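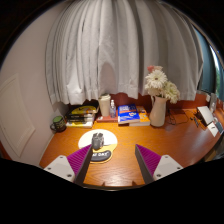
Call for participants: the Patach Desk Study

Patach wants 40 people who work or study at a desk at home and who are willing to leave that desk mostly alone while we look at it. Applications close on 28th June. The reference for this call is 3515 and it should go in the subject line of your email.

What we are looking into

There is a great deal of advice in circulation on how to keep a desk. Clear everything off it. Face the window, or put the window at your side. One pen. No mugs. Get a wrist rest, or get rid of your wrist rest. Most of it is written by people who sell trays, and a good part of the rest is written by people who have read what the tray people wrote.

We are a small research shop that tests household goods and the claims made for them. Last winter a maker of desk organizers asked us whether a tidy desk makes a person work better, and was hoping for a yes. We went through the studies they sent us. Several measured how people felt in the hour after cleaning up, when anybody would feel pretty good. One was done in a lab on desks that belonged to no one in the study. None of them followed ordinary people with ordinary desks for longer than a week. We told them we couldn't say yes on the strength of that, and the maker took its question somewhere else. We kept the question.

So we are paying for this one ourselves, out of our regular testing budget. No organizer company has put money in, and if you are offered a discount code by anyone claiming to be part of this study, please forward it to us.

The desk we have in mind

A regular one. Take the desk at the top of this page: varnished-looking orange-brown wood, pushed into a corner under a long white curtain, with a round white and yellow mouse pad and, along the back, a mug and a stack of books. An organizing guide would have plenty to say to it. The books should be on a shelf, the mug should be in the kitchen, and the mouse pad has a wrist rest that one school swears by and another school calls a menace. We don't know that any of this advice is wrong. We would like to see somebody show that it's right.

Your desk can be neater than that or a whole lot worse. It can be a kitchen table if you sit at the same spot most days. Glass, metal, wood, a door on two file cabinets, all fine. We are less interested in standing desks, as they come with a set of claims of their own and we can only take on so many arguments at a time.

Who can apply

You should:
- be 18 or older
- use one particular desk or table at home on most weekdays, for paid work, school, or a serious hobby with deadlines
- keep at least a few things on it that have nothing to do with the task (mugs, books, plants, mail, a figurine, whatever you have)
- use a mouse at least part of the time
- live close enough to Fultska for us to visit
- expect to be in the same home until the end of January

You don't need to be messy. We had trouble with this in our trial round, where people assumed we wanted slobs and described themselves accordingly. When we got there the desks were fine. Please tell us how your desk looks on a normal afternoon, and resist the urge to make it either better or worse.

Please don't apply if you are a professional organizer, if you sell office furniture or accessories, or if you have a social media account that is mainly pictures of your desk. We mean no offense by the last one. A desk that gets photographed for strangers is kept differently from one that doesn't, and we can't correct for it.

What you would do

First visit. One of us comes to your home for an hour and a half. We take pictures of the desk, measure it, note where the light comes from, and ask you to tell us what each thing on it is for. "Nothing" is an acceptable answer. So is "I don't know, it's always been there." We will also ask you to find a few items for us (a pen that works, a bill, a charger) while we time you. Nothing rides on being fast.

Diary. For the length of the study you fill in a short form at the end of each working day. It asks what you got done, whether you lost anything, whether your wrist, neck or eyes bothered you, and whether you moved anything on the desk. It takes a few minutes. You'll get bored with it. The people in the trial round did, and we would sooner have a blank day than one you made up on Sunday night to catch up, so leave it blank if you missed it.

The change. Partway through, you will be put by lottery into one of two groups. One group clears the desk down to what is needed for work, using the Anda method, a numbered routine that came with the organizer we were first asked about. The other group changes nothing. You can't choose your group and we can't choose it for you, so apply only if you could live with either one. A few people in the trial round dropped out when they were told to leave the desk as it was, having apparently joined up to be made to clean it.

Wrist rest question. If you own a mouse pad with a raised rest, we may ask you to swap it for a flat one for part of the study. We supply the flat one, a plain pad from Maeng, bought by us at the store at full price. Yours goes in a drawer and comes back out when you're done. If you have been told by a doctor or a physical therapist to use a rest, keep using it and tell us, and we'll leave you out of this part.

Final visit. Same as the first, with the same hunt for a pen that works.

What you get

$291, paid in two parts: the first after the first visit, the remainder after the final one. If you drop out before the end you keep the first part, no questions beyond a short form. We don't pay by the diary entry, for reasons anyone who has filled in a time sheet will understand.

If you are in the group that clears its desk, whatever trays and boxes we bring are yours to keep. Some of them are decent. Some are the kind of thing that ends up holding dead batteries, and we'd be glad to hear about that as well.

You also get the results, all of them, before they go up on our site. If they come out dull, you will get the dull version. We think there is a fair chance of finding very little: that people with clear desks and people with cluttered ones get through the same amount of work, and that most of the difference in any given week comes down to sleep and what the boss wanted. We could be wrong. A couple of us have bets on it, for lunch only, and neither of them will be scoring the diaries.

What we will not do

We won't tell you that your desk says something about your character. We won't publish a picture of your desk without asking you again, separately, with the picture in front of you. Papers, screens and mail are covered before we take any photographs. We don't need your employer's name and we don't contact them.

We also don't sell coaching, and there is no second, better program that this one leads into. People have asked, and given what else is out there we can't blame them.

How to apply

Email the desk study team at Patach with the reference in the subject line and tell us:
- what you use the desk for, and on which days
- what the desk is made of, as far as you know, and where it stands in the room
- everything on it right now, starting at the left and going right (a plain list, please, no apologies)
- one piece of desk advice you have tried, and what came of it
- when you could be home for a first visit

A photo is welcome but you don't have to send one. If you do, take it before you read the rest of this page, or at least before you pick anything up.

We read every application and answer every one, including the ones we turn down. Selection is by lottery among those who fit, with one exception: if almost everyone who writes in has a tidy desk, we will draw the tidy and the untidy separately so that both are in there. Who decides which is which? We do, from your list, and we'll tell you which pile you landed in if you want to know.

A few things people have asked

Can two people who share a home both take part? Yes, if each has a desk. If you share one desk, pick one of you. Please settle it before our visit.

Do I have to stop drinking coffee at my desk? No. In the cleared group the mug goes back to the kitchen when it's empty. That's what the routine calls for, and we are testing the routine as written.

What if I clean up on my own during the study? Put it in the diary. Desks drift both ways and we want to know when yours did.

What if my cat moves things? Put that in the diary too, under "other."

Is there anything in it for science? Ask us when the results are in.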